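Tultska Tabletop: Handheld Gripper Demonstrations

Data card, release 2
Last edited Jul 9, 2025
Maintained by the manipulation data group at Nuttall

Summary

Tultska Tabletop is a set of human demonstrations of pick, move and place tasks with small objects on a table. Operators work with handheld grippers, one per hand. No robot arm is used during recording. The data is meant for training policies that map wrist-view video and a short text instruction to gripper motion and jaw width.

Release 2 replaces release 1, which should not be used for new work. The jaw width channel in release 1 was stored with the wrong sign for left-hand tools, and the fix changes the normalization statistics.

Contents

Each episode is one folder with:

video_left and video_right, one wrist-view stream per tool
pose_left and pose_right, tool position and orientation per video frame
width_left and width_right, jaw opening in millimeters
instruction.txt, one sentence in English
meta.json, with site, task family, table setup and operator code

Task families

There are nine task families. Eight involve rigid or nearly rigid objects: sorting, stacking, basket loading, basket unloading, handover between tools, lining up, pushing to a mark, and clearing a surface. The ninth covers cloth and is small. Treat it as a test set only.

Sites

Recording took place at two sites, Histondale and Brillthorpe. Histondale uses plain tables and a fixed set of props. Brillthorpe uses patterned covers and mixed backgrounds, changed between blocks of 10 episodes. A model trained on Histondale alone does poorly on Brillthorpe in our tests, mostly through missed grasps on round objects. Mixing the sites at equal weight removed most of the gap.

Collection procedure

The operator reads the instruction, places both tools in the start position and closes each jaw once. This closing motion is used to line up the width signal with the video. It is trimmed from the released episodes.

Objects are laid out again by hand before each episode. Operators are asked to change position, spacing and overlap, and to leave some objects partly hidden behind others. Printed artwork on the work surface is allowed and encouraged, including faces and lettering. Flat pictures of objects are a known source of false grasps, and the training data should contain plenty of surfaces where the right action is to ignore the print.

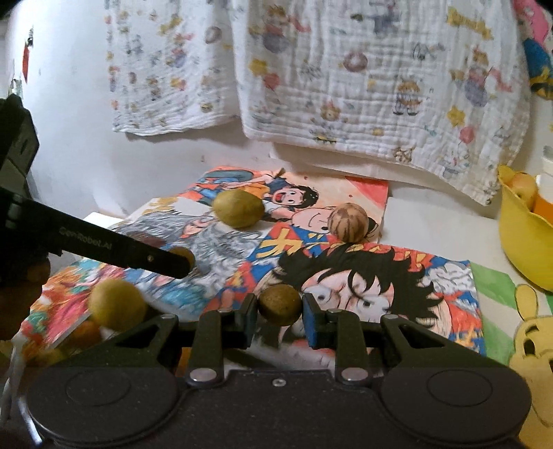
Round items are held between the finger pads near their widest point. Operators were told to stop squeezing once the item no longer shifts, so final jaw width tracks item size fairly well. It is not a force reading and should not be used as one.

An episode is kept if the tool pose is valid from start to end and the instruction was carried out. Episodes with a dropped item are kept when the operator picked it up again — these carry recovered: true in meta.json.

Known issues

The second tool enters the wrist view often and may cover the target. We do not mask it.

Operators' hands are visible in part of the data. Faces are checked for and those episodes removed before release.

Pose drift is worse near blank walls. Episodes recorded at Brillthorpe in December have the highest rate, and a drift flag is set where we found it.

Left-handed operators are few. Do not mirror the video to make up for this without also swapping the pose and width channels.

Splits

Train and validation are split by table setup, so a cover or background never appears in both. Please keep this split when reporting results. The loader reads it from splits.json and stops with an error if the file has been edited.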